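Chapter 7
Slotting and Order Picking in Manual Warehouses

7.1 Why slotting is treated before picking

Slotting is the assignment of stock keeping units (SKUs) to storage locations. Picking is the retrieval of those units against customer orders. Most textbooks cover them in the opposite order, but a picking method can only be compared with another once the location of the stock is fixed. The same batch-picking routine may look efficient in one layout and wasteful in another.

In a manual warehouse, the picker's time divides into travel, search, extraction and paperwork. Travel is usually the largest part, and it is the part that slotting changes most directly. Search time depends on labeling and on how many SKUs share a bay. Extraction time depends on height, weight and packaging.

The chapter uses one running case, the Tramard distribution center. Tramard ships household and small hardware goods to retail stores from a single building with 3613 pick locations, of which 2000 are on the ground level. The remainder are on two upper shelf levels reached by step or by platform truck. 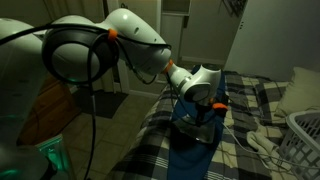

Before the study, Tramard stored goods by supplier. All items from Ammann were in one aisle, all items from Ulline in the next, and so on. Supplier storage makes putaway simple, as one inbound pallet can be worked off in one place. It makes picking expensive, as a store order rarely follows supplier lines.

7.2 Measures of demand

Three measures are needed for each SKU:

Popularity: the number of order lines on which the SKU appears in a period.
Volume: the number of units shipped in the period.
Cube movement: units shipped multiplied by unit volume.

Students often confuse the first two. A SKU that ships in large quantity on a few lines has high volume and low popularity. It causes few visits and can be stored farther away, provided that the replenishment route is short. A SKU that ships one unit at a time on many lines causes many visits and belongs near the depot.

At Tramard, 227 SKUs accounted for half of all order lines in March. Under supplier storage, these items were spread over every aisle in the building, and 108 of them were above the ground level.
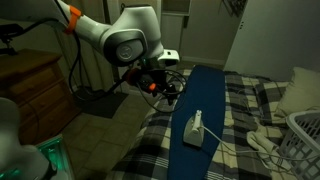 Selina Marti objects that a single month is too short a basis for this kind of count, and that a seasonal range would have moved out of the fast group by early summer. The objection is sound. Popularity should be computed over a period long enough to cover the ordering cycle of the slowest regular customer, and then recomputed at a fixed interval. Section 7.6 returns to the choice of interval.

7.3 Class-based storage

Under class-based storage, SKUs are ranked by popularity and divided into classes, normally labeled A, B and C. Each class is given a zone. Within a zone, an item may take any free location of suitable size.

The method is a compromise between dedicated storage, where every SKU has a permanent home, and random storage, where none does. Dedicated storage must reserve space for the maximum stock of each item, and the reserved space is partly unused on most days. Random storage uses space well but gives no control over travel.

The shape of the A zone matters. If it runs across the front of all aisles, every trip visits several aisle entrances but goes no deeper. If it fills one or two whole aisles, most of the trip is completed inside them – at the price of congestion when several pickers work at once. 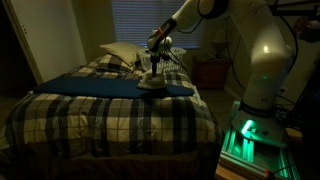 The number of classes is seldom worth increasing beyond four. Each additional class saves less travel than the one before it, and small zones fill up quickly, so that items spill over into the wrong class.

7.4 Vertical position

Distance from the depot is only one dimension. Locations between knee and shoulder height are faster to pick from than those above or below, and they produce fewer strain injuries. This band is called the golden zone.

Two rules apply. Popular items take the golden zone first. Heavy items are kept out of the top level whatever their popularity. Where the rules conflict, weight takes precedence.
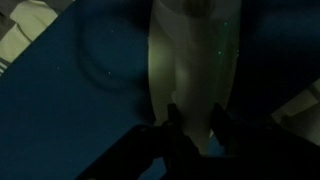 A move list is then prepared. Relocating stock costs labor, and a move is justified only if the expected saving in travel and extraction repays it before the next review. The list is sorted by net saving and worked from the top until the available hours are used. At Tramard, the moves were made with the Numau location software in read-only mode during each transfer, so that no order could be released against a bin in transit.

Exercises for sections 7.1 to 7.4 are given at the end of the chapter.

Comments

Ruairí Mac Suibhne
Is cube movement used anywhere in the zone assignment? It is defined in 7.2 and then dropped.

Selina Marti
It comes back in the part on sizing forward pick bins. I agree a pointer would help.

gpl_reader
We tried the front-of-aisle A zone and had trolleys queuing at the depot by 10 a.m. Two full aisles with one-way traffic worked better for us.

Contact | Copyright, all rights reserved | Back to top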